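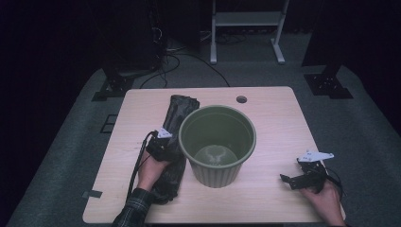
## About Nidness Football Club

Hello, and thank you for looking us up. We are a football club for girls, boys and grown-ups in Gostport, and we have been playing on the Edet Road pitches long enough that some of our first under-tens now bring their own children along (and shout a good deal louder than their parents ever did!).

The club was started by Faith Mushi, who had moved to the town for work, wanted a game on a Sunday morning and couldn't find one. She put a card up in the launderette window and nine people came. They played across the width of one pitch with coats for goals until it got too dark to see the ball, and then they all agreed to come back the next week. Faith still coaches the under-twelves and still picks the music for the end-of-season party, in spite of several polite requests.

These days we have 364 registered players, from the four-year-olds in Little Boots up to the over-forties, who would like it known that they reached a cup semi-final last season and lost it only on penalties.

### How we play

We like the ball on the ground and we like everybody to have a go. Up to the under-elevens, every child in the squad gets equal time on the pitch, whatever the score is, and they all take a turn in goal if they're willing. It has cost us a few matches over the years and we wouldn't change it. From the under-twelves upwards things get a bit more serious, with league fixtures on Sundays and training on Tuesday or Thursday evenings, but our coaches are asked to remember that it is still a game and that most people have school or work in the morning.

Our two senior sides, men's and women's, play in the district league on Saturday afternoons. You don't need to have come through the juniors to join them. Our women's captain had not kicked a ball since school when she turned up to her first session, and she played the full 90 minutes a month later — at left back, which she has never quite forgiven us for.

### Our ground

Edet Road has two full-size pitches, a small-sided one and a clubhouse with a kitchen that does a very good bacon roll. The bottom pitch used to flood every November without fail. After two years of quiz nights, sponsored walks and one extremely wet car boot sale we raised the last £900 we needed for new drainage, and we are very grateful to everyone who dug into their pockets.

Our shirts are sponsored by Skaditix, a local ticket printing firm whose staff team we play each summer for a rather dented trophy.

### Come and say hello

New players can try three sessions free before deciding. Bring shin pads, a drink and something warm for afterwards, and ask for Faith at the clubhouse — she'll find you the right group and very probably a cup of tea as well.

Page last updated 02/03/2024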